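**Subject:** Re: [samano-practice] Draft 2 of the table rules, section on wrapped food

Dear all,

Thank you for the comments on the second draft. I have read all of them, and I answer first the message from the Lustberg site, as it concerns the section I wrote. My English is sometimes slow, so please correct me if a sentence can be understood in two ways. In a rule this is a serious fault.

On May 8, 2023, the Lustberg site wrote:

> We tried your section 4 with two operators at one table. Most of it works. Three points where we stopped and argued:
>
> 1. "The object must be free on all sides before the approach." On a full plate no object is free on all sides. Do you want us to spread the snacks out first? Then it is not a plate of snacks anymore.
>
> 2. "The second gripper stays outside the working area." Our task is sharing from one plate. The second gripper has to come in.
>
> 3. Rule 13 says an episode is rejected if the wrapper is deformed. Every thin wrapper deforms a little. By the strict reading we must reject 766 of our 1375 episodes, and we don't believe this was your intention.
>
> Please also say something about patterned tablecloths. Skurnstead told us plain only, Sitthichai told us anything is allowed.

You are right on point 3, and it was not my intention. The other points need a longer answer.

## Point 1: free on all sides

I wrote this sentence with boxes in my head. For a plate it is wrong, and I withdraw it. Please do not spread the snacks out. A packet that lies on another packet, or hangs over the rim, is a normal condition and we want to keep it.

My new text is: "Before closing, the operator must have a free path for both finger pads. The object may touch or cover other objects." In our own setup the clear candy packet at the front of the plate has its lower end over the rim, and a longer snack goes past the rim on the other side. I would accept both as starting positions. It is enough that the pads can go down next to the packet without pushing the plate.

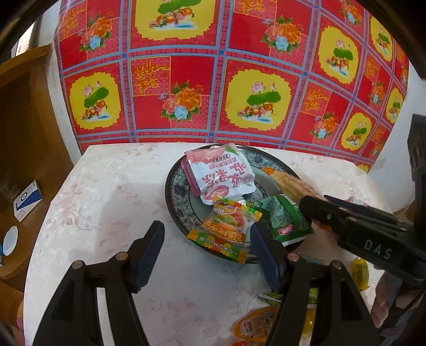 ## Point 2: the second gripper

The old rule came from tasks with one tool only. For shared tasks I propose the following:

- Each operator says aloud which object is the target before moving. One word is enough, for example "green" or "candy."
- Only one gripper may close over the plate at a time. The other may be above the plate, with the fingers still.
- If the grippers touch each other, both operators go back to the start position. The episode is kept, but marked "contact."
- Hands stay on the handle. A hand that can be seen in the recording is not a reason to reject. A free hand that moves a snack is.
- Lettering on the tool body does not need to be covered. Skurnstead asked for tape over it, but the tape came off near the joints and we had more trouble than before.

I know that Sitthichai prefers that the two operators take strict turns. This is simpler to teach, I agree. But then one gripper is always waiting at home and we learn nothing about the case where both are near the food. With the rule above, one tool can hold its item at the side and the other can work on the cloth. 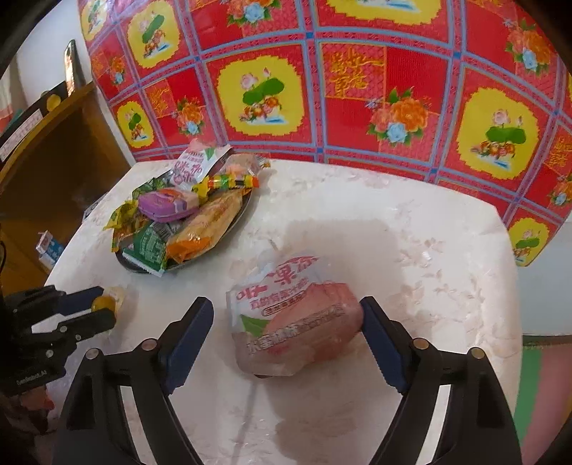 *Two grippers at the snack plate: one holds a small golden-yellow item, the other has its pads beside the pink and white package.*

## Point 3: wrapper deformation

The word "deformed" will be removed. New text for rule 13:

"Reject the episode if the wrapper is opened or torn, or if the food inside is crushed. Wrinkles and small dents from the pads are accepted."

I checked our own January recordings again with this text. We reject 73 of them. I looked at each one, and I would not eat from any of those packets, so I think the limit is in the correct place.

For cups and pouches with a soft top there is one addition. Approach from the sides at the lowest part which the pads can reach, and close slowly. When the first pad makes contact, stop, move the tool until the space is equal, and only then close. If you close at once, the first pad pushes the package across the cloth, particularly when the cloth is glossy.

## Tablecloths and backgrounds

Both answers you received are in old documents, so nobody is guilty. For draft 3:

1. Patterned cloths and wall coverings are allowed, also strong colors.
2. The cloth must lie flat in the working area. A fold that can catch a finger pad must be smoothed.
3. Do not change the cloth inside one session. Start a new session number.
4. Write the surface type in the session sheet (matte or glossy). Last time many sheets had this field empty.

Shadows from the operators are allowed. I still have no good text for reflections on clear wrapping, and if somebody has tested this with a lamp from the side, please send me the settings.

Open question for Lustberg: in your shared task, do both operators stand, or does one sit? The height of the handle changes the approach angle quite much, and I must know it before I write the paragraph on posture.

With kind regards,
the editor of section 4, Samano working list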